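Subject: Re: [gripper-eval] Lunside vs. Lirevex fingers, wrist cam exposure
Date: 8/11/24

> We swapped the Lirevex pair for the Lunside pair and kept the
> controller settings. Grasp detection got worse on thin cloth.
> Is anyone else seeing false "closed on object" reports with the
> long tips? Also, does the camera mount need to move when the
> fingers change?

Yes to both, with some caveats.

We ran the two finger sets on the same arm with the Flodard controller, 349 trials with Lunside and 476 with Lirevex. The counts differ because the Lirevex runs include a block from May that I did not want to throw out. Speed and force limits were the same throughout.

The false reports came from the width threshold. The Lunside tips flex more, so the encoder stops short of zero on an empty close, and the default threshold reads that gap as an object. We raised it by 2 mm and the false reports dropped to 23 in the full set. Most of the ones left over are at high closing speed. I have not tried the force-based check in the Bhardwaj driver.

On the mount: with the fingers open, you want both tips in view and clear surface between them. The view below is enough for us. The tips stay dark against the pale marble pattern, and the side of the basket is visible at the right without covering either finger.

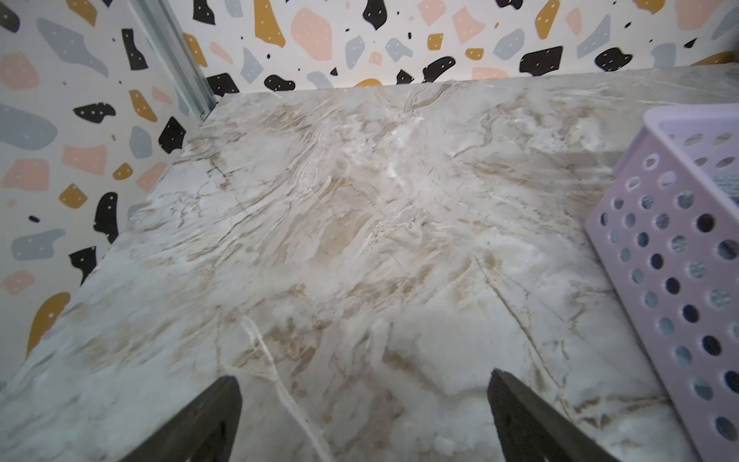
Camera settings

Lock exposure and white balance before you compare anything. With auto exposure on, the image brightness shifts whenever a dark finger fills more of the view, and the tip tracker loses its edge for a few images. Ours is locked on the bare countertop with the gripper open.

Redo the hand-eye calibration after every finger change, even if the mount was not touched. Ours moved slightly each time, probably from cable tension at the wrist.

Can you post the threshold value you were using, and the closing speed? If it is the default, change that first and leave the camera where it is.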